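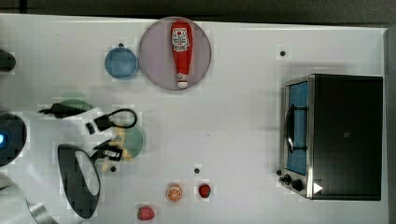

Speaker notes: Setting up a shared kitchen at Vondstead

Home | Talks | Housing | Contact

Welcome everyone on behalf of the Vondstead Residents' Association. Thank Ruth Benavides for the invitation. Mention that questions will be taken after each part.

Part one - the agreement
Residents at Vondstead share 2 kitchens between 12 households. The written agreement covers cleaning, storage and guests. Read out the clause on guests in full. It was redrafted in June, and older copies should be thrown away.

Pause for questions.

Part two - what to keep in common
Each household was asked which items it was willing to share. Pans, colanders and measuring cups were offered freely. Knives were not, and they remain in private drawers. Refer to the sheet prepared by Anselmo Inga, and ask that copies be handed back at the end. 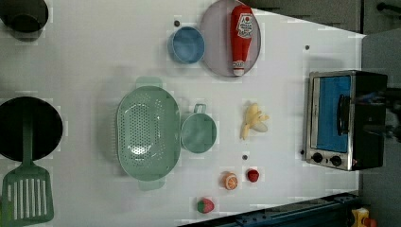 A pot, a pan, a colander and a measuring cup.

Part three - money
The fund stands at 200 pounds. Replacements are bought from it once two residents have signed the request. Explain that breakages are not charged to individuals. If asked about the Briseo building, say that its rules are separate and refer the matter to Beathag Sutherland.

Close by giving the date of the next meeting and inviting comments in writing.

Related talks
Quiet hours in shared housing
Letting rooms to guests: the Skusmont rules
Bicycle storage and stairways

Contact the Association | Copyright Vondstead Residents' Association | Back to top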